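Florencia Escobar
December
14 posts

1/ ok so ferry service to Dira started again this morning. First boat in 42 days. I was on the quay at 5:50 and am typing this with frozen thumbs so bear with me

2/ for people who don't follow island stuff: Dira was cut off after the norovirus-then-something-worse outbreak at the Cavholm fish plant. Health dept closed the harbor both ways. Food barge twice a week, medical boat when needed, nothing else. 854 people live out there year round. They all stayed put

3/ the 6:15 left at 6:40. No speeches. Somebody on the upper deck of the Bassi (that's the ferry, the old green one) leaned on the horn way longer than you're supposed to and a bunch of cars in the lane honked back. That was the ceremony

4/ in line ahead of me — a plumber with a full van, a woman with a wedding dress in a garment bag, three guys going back to the plant who didn't want to talk. A vet. Two crates of very loud hens. The vet said she had a list of animals "as long as your leg" and then got called forward

5/ Rules as of today, because I keep getting asked: two sailings a day, 6:15 and 4:30. Residents and workers first, then everyone else if there's room. No day trippers till the new year. You fill out the health form at the gate, paper, bring your own pen bc there was ONE pen

6/ crossing was rough. Fifty minutes of gray. I sat next to Gebremedhin Alemayehu who teaches 4th and 5th grade at the island school and got stuck on the MAINLAND side when it closed. He'd come over for a dentist appointment. He had one backpack

7/ he taught the whole six weeks by phone. Most of the kids' houses don't get a signal good enough for video so he called the families one after another, every afternoon, and read the chapter out loud. "I have been reading a book about a badger to nine households," he told me. "I am very tired of the badger."

8/ asked what he was going to do first. Said sleep in his own bed and find out who'd been watering his lemon tree, if anybody. Then he went quiet when we came round the point and you could see the harbor lights. I left him alone for that bit

9/ ok the landing. I'd been told there would be a crowd. There was, sort of — people standing well apart all up the slip road, a lot of them in their cars with the headlights on. It was still dark. When the ramp went down folks started flashing their lights. The hens went nuts

10/ not everyone's thrilled and I want to be fair about that. Spoke to a woman at the bakery (open! cardamom buns!) who thinks it's two weeks too soon. Her dad was one of the ones flown out in November and he's still in the hospital on the mainland. "They want the plant running. Fine. Say that then." She still gave me a bun

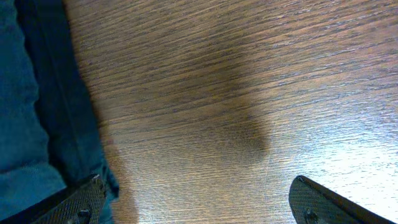 11/ the plant itself: reopening in stages, one line at first, the rest after the holidays. Company that owns it, Oltateck, wouldn't give me anyone to talk to at the gate. Got handed a phone number. Phone number goes to a voicemail that is full. Will keep trying and will post whatever they send

12/ what I did hear from people who work there is that sick pay during the closure came late and for some of the seasonal crew hasn't come at all. Three people told me this separately. I haven't seen pay slips yet so am being carefull here. If you worked a line this fall and want to talk, my messages are open, I won't use your name

13/ school goes back in person tomorrow. Half the post from October is still sitting in sacks at the harbor office and there was already a line for it. The pub is NOT open, stop asking me. The clinic is keeping its extra nurse until spring, which everybody I met brought up before I could, they really like that nurse

14/ I'm on the 4:30 back if it runs, wind's picking up. Walked past the school just now and there's a bedsheet tied along the fence, painted, says WELCOME BACK MR A and under it in smaller letters NO MORE BADGER. Did not have it together after that tbh. More tonight when I have signal

EDIT: 4:30 is running. Boarding at 4:10, not 4:20 like I said in a reply earlier, sorry

212 reposts · 1.3K likes · 67 replies

Replies

harborlight_jo
My aunt is on Dira and she's been crying on the phone since six this morning. The good kind. Thanks for going out there

pk_tidewater
two weeks too soon is generous. one extra nurse is not a plan. what happens when someone gets sick in January and the boat can't sail

Florencia Escobar
@pk_tidewater asked the clinic that, they say the medical boat stays on call all winter. I don't have it in writing. Chasing

mossandrope
Worked the Cavholm line two seasons ago and pay was late then too, no outbreak needed. Messaging you

dellawren
did the lemon tree make it

Florencia Escobar
@dellawren neighbor had it in her kitchen the whole time!! he sent me a text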